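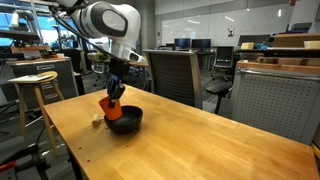

2 min read

Version 5 of Kozan, the open motion planner from the small team at Bevulska, came out in August, and it's a big one! The headline change is in how the planner deals with contact. Older versions treated every touch between a held object and the rest of the world as a collision to stay away from, which made a simple job like putting a cup into a bowl oddly hard to plan. Now you can mark a pair of objects as "allowed to touch" and give the planner a force limit, and it will look for a path that goes right into the contact and stays there.

Ruoxi Dai, who wrote most of the new contact code, says the cup and bowl task was the one she kept coming back to. "You have a rim inside another rim and the cup is at an angle, so there are a lot of ways to get stuck," she says. "The old planner would give up or take the long way around the table. I wanted it to just go in."

The planner now checks about 800 candidate wrist angles before it commits to one, and it keeps the runners-up in memory. If the force reading climbs too fast, it swaps to the next angle on the list without going back to the start of the motion. That part is lovely to read through in the source, by the way - the whole fallback loop fits on one screen.

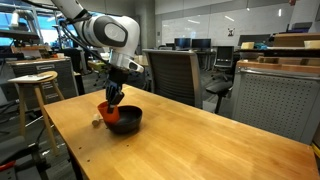 Perception got some love too. Hongmei Tian reworked the pose tracker so that it holds on to a tilted object when the gripper fingers hide part of it, a case that used to make the estimate jump around. She tuned it on 2000 recorded grasps, and the recordings come with the release, so anyone can replay them against their own tracker.

There's also a new viewer called Proseo, which draws the planned path, the contact points and the force trace on a single timeline. You can drag back to the moment a plan changed and see which angle it dropped. Armelle Cordier built it as a side tool for debugging, and it ended up in the main package after the rest of the team started using it every day.

The release closes 103 open issues. Old config files still load, but the contact settings are off by default, so turn them on before you try the new demos.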